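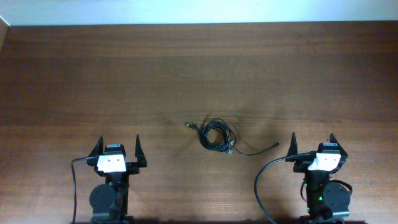
Right arm goes limp in the middle of cable task, left arm is fine

Posted in: Two-arm setups > Faults and repairs

tovik_m
Saturday, January 4, 2025

Hello all. I have a problem with my two small arms and I would like to ask for advice before I order parts.

The task is simple. A black cable lies in a loose coil on the table, the left gripper takes one end, the right gripper takes the other end, and they pull it slowly apart until it is straight. I teach it by hand and then I play the recordings back. In July it worked well enough that I stopped watching it all the time.

Now the right arm fails. It closes on the small connector, starts to lift, and after some seconds the gripper servo stops answering. Then the whole arm loses torque and falls on the table. Yesterday it fell with the pointed fingers first and there is a mark in the varnish. The left arm, same model, same code, has never done this.

In the log I find a timeout on the gripper servo and then an overload flag. The green light on the arm stays on the whole time, so I believed the power is good. I made 60 runs and it failed in 8 of them. Is the servo dying?

Servos are the Kiramine ones, driver board is from Lundberg.

pell_and_post
Before you buy a servo, swap the two gripper servos between the arms. If the fault moves to the left, it is the servo. If it stays on the right, it is wiring or board. Half an hour of work, costs nothing.

And please put a piece of foam under the arms until you know. Those fingers are sharp.

gridlock77
I don't agree that it is wiring. Overload flag means overload. If you close on a hard metal tip with full current, the servo will protect itself after a few seconds. What is your current limit for the gripper?

tovik_m
It is set to 385 for both sides, in the units of the driver. I never changed it. But the left gripper also holds a hard plug with the same limit, and it does not complain.

gridlock77
The two ends are not the same thickness, so the grippers don't stall at the same position. Compare how far each gripper was told to close, and how far it really closed. I think your right one is commanded much more shut than it can go.

marrow_lane
Look at how the right cable is routed. On my pair I had a thick cable going from the gripper head in a wide arc down to the table, and one more loop around the body close to the round servo disk. When the wrist turned to one side, the loop became tight and pulled on the plug. The plug did not come out, it only lost contact for a moment. The light stayed green here also. It tells you that the board has power, it tells nothing about the servo at the end of the line.

tovik_m
I have exactly this routing! Wide arc on the left side of the right gripper, and a loop at the right side of the body. On the left arm there is only one thin cable which goes out to the left and straight down. I made the right side different because I had no short cable at home.

pell_and_post
Then do the swap test anyway. A nice theory is still a theory.

tovik_m
Results from this evening.

I swapped the servos. The fault stayed on the right arm, so the servo is healthy. Then I held the right arm by hand with the motors off, and turned the wrist slowly while a script was reading the gripper position. At one angle the reading disappears, every time. I move the loop with my finger and the reading comes back.

But gridlock77 is also partly right. The right gripper was told to close much further than the connector allows. I reduced it, and the servo is clearly less warm after a series of runs.

gridlock77
Good, but I would still call the closing command the main fault. A short contact loss should give you a timeout, it should not give an overload.

marrow_lane
When the contact comes back, the servo tries to reach the old target at once. With a stall on top you get the flag. For me both things are one story. We will not agree and it is fine.

hessel_workbench
I come in only for the safety part. An arm that drops when one servo is silent is a bad default, whatever the reason was. In the Gebreyes control package there is an option to hold the last position on timeout and to ramp the torque down slowly. Maybe your software has something similar. Also keep your hands out from between the grippers when you put the cable back in the middle. I have a scar from this on my thumb, from 7 years ago.

tovik_m
Thank you, I found the option, it was switched off. I ordered a shorter cable from Hondia and it should come next week. Until then I have fixed the loop with tape and I do not run anything when I am not in the room.

I will write again after the new cable has made its 60 runs.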